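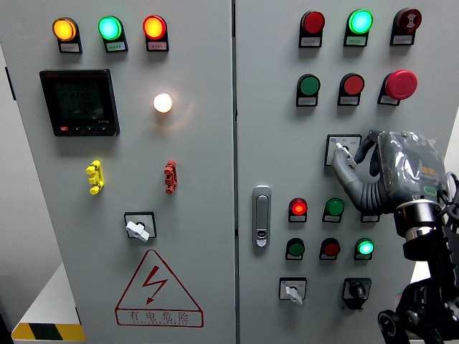 Selector switch trial on the right-hand door of the panel bench.

About Statamau

Statamau is an independent test shop for robot grippers, arms, wrist cameras and controllers. We compare hardware on tasks taken from electrical rooms and plant floors, and we report what we measure. We do not sell robots, and we take no commission from the firms whose products we test.

What we test

Most of our work is done on control panels. Push buttons, selector switches and door latches are built for human fingers, and they differ in travel, torque and the room left around them. A selector switch is a good first test for a multi-jointed hand. The fingers have to close on a narrow handle, turn it on its own axis and let go without touching the devices next to it. An off-axis grip can still turn the switch, so we log side load as well as final position.

Lit pilot lamps are left on during camera trials. A bright lamp beside a pale door will wash out nearby labels on some sensors, and a camera that reads a panel well with the lamps off may lose a legend one row over. Exposure settings are recorded with every run.

How a comparison is run

Each gripper gets 200 attempts per task on the same arm, with the same controller and the same start pose. The operator may tune grip force during setup but not after the first counted attempt. Slips, partial turns and contact with a neighboring device are scored separately. When a client asks us to compare arms, the gripper is held constant instead.

Protective coverings on a hand are treated as part of the configuration. Film and sleeves change finger friction, and results with and without them are never pooled.

Our methods

The Huvia protocol is our standard procedure for rotary devices. It covers 18 combinations of handle shape and approach angle. Pituten is our logging software; it stores wrist force, joint position and video on one clock. Both are described in the method notes supplied with each report.

Gagnon, our second bench, is used for long controller runs. The longest to date lasted 442 hours and was stopped for a worn cable.

Working with us

Clients ship the gripper, its mounting plate, cables and current firmware. Please include the wrist bolt pattern and the supply voltage with the first inquiry. Raw logs are delivered with the report and kept on our server for one year.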